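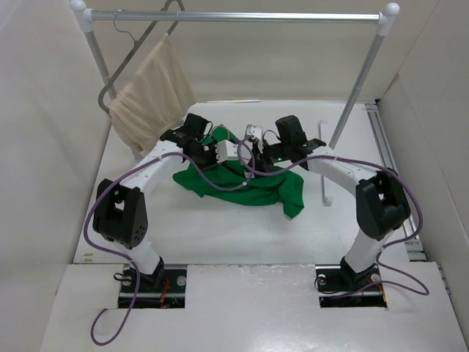
## Where the strap configurator stands

Afshin, you asked for two pages and no adjectives. I've managed one of those.

The Praladard customizer went live to the newsletter list on Wednesday at 10 in the morning, and by lunch we had our first order for a watch in mustard dial, burgundy strap and rose gold case. It looks like a hot dog. It was also full price, paid in one go, and the customer wrote to say she loved the preview. I withdraw everything I said in the spring about limiting the color combinations.

Short version for the people you forward this to: the online builder works, the strap supply mostly works, the engraving doesn't yet, and we have spent what we said we would spend, in slightly different places.

## The builder

Customers can now pick case, dial, hands, strap and buckle, and see the price change as they go. We launched with 174 permitted combinations. The full list was longer, but Traltov (who make our cases) pointed out that the small case can't take the wide strap without looking like a wristband from a water park, so those pairings are blocked.

What changed since the last report:

- The preview now loads on a phone without making the phone hot. The old version drew every strap stitch separately, a decision that has no surviving author.
- Saved designs work. You can build a watch, close the page, argue with your spouse and come back to it.
- "Surprise me" is in. I was against it. It is the most clicked button on the page.
- The size guide is still a PDF. It prints at the wrong scale on some printers, so a few people have measured their wrists against a ruler that is not a ruler. A replacement is written and waiting on two drawings.

## Straps and leather

Bagheri delivered the first full run of calfskin straps in nine colors. Eight are right. The ninth was ordered as "sage" and arrived as something closer to a hospital corridor. They've agreed to redo it at their cost, and in the meantime sage shows as "back soon" on the site, which has of course made it the color everyone writes in about.

The quick-release pins are good. I changed a strap at my desk in a few seconds with no tool and no swearing, and that was the whole specification. The pins on the earlier samples went into my carpet and have stayed there.

We held back on the satin evening strap. It photographs beautifully and frays if you look at it. I'd like to drop it from the plan and put the money toward a second buckle finish, and I need a yes or no from you on that.

## Engraving

I'd hoped to skip this section.

Prosier took on the case-back engraving and the first samples were lovely, provided your name is short. Anything over nine characters starts to crowd the serial number. We tested with Afshin's name in full, as a courtesy, and got "AFSHIN FARAHAN" followed by a small optimistic dot. The sample is in the post to you. Please don't wear it to the board meeting.

They have a narrower typeface coming and want another round of samples before they'll commit to a lead time. I think that's fair. Until then engraving is hidden on the site, and the 27 customers who asked for it during the preview have each been offered a choice: ship now without, or wait. Most are waiting. People will put up with a lot for initials.

## Money

We are inside the grant. Photography came in under, mostly because the builder draws its own pictures and we stopped paying to shoot every strap on every dial. Packaging came in over. The new box has a drawer for the spare strap, and the drawer has a ribbon, and the ribbon has its own supplier. I've asked for a quote on the same box with no ribbon. I expect to lose that argument internally, but I want it on paper that I had it.

The full ledger goes to your office separately, with receipts - including the taxi, which I will explain by phone.

## Before the next report

1. Engraving samples, second round, from Prosier.
2. Sage, in sage.
3. Size guide as a proper page.
4. Open the builder to everyone, capped at 100 orders for the first month so the workshop can keep up. We assemble by hand and the hands have said what they think of surprises.
5. Decide on the satin.

The December gift season is the date that matters. If engraving isn't ready by then we sell without it and promise nothing. I'd still rather have it, and I've told Prosier so in language suitable for forwarding.

Call me about the satin. And the taxi.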